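Streaming set-up, minutes, December

**Chair:** Sevim Tuncer

**1. Encoder settings.** The Darkley channel dropped 336 frames in the 100-minute test. Agreed to lower the video bitrate and keep the keyframe interval at two seconds. Audio stays at 48 kHz.

**2. Ingest.** Pledula to be the main server, Mahawong the backup. Stream keys are held separately — no shared logins.

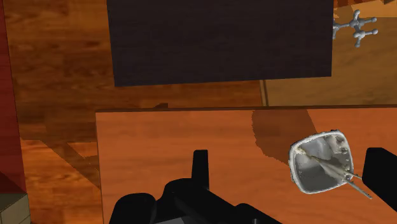
*Rendered view: square dish with white rim, black gripper.*

**3. Recording.** Local copies go to the Kimulano drive, which has 747 GB free. Files over 200 GB to be split before upload.

**4. Actions.** S. Tuncer to repeat the test with the new bitrate and circulate the log. Backup switch-over to be tried at 14:30, before the next meeting.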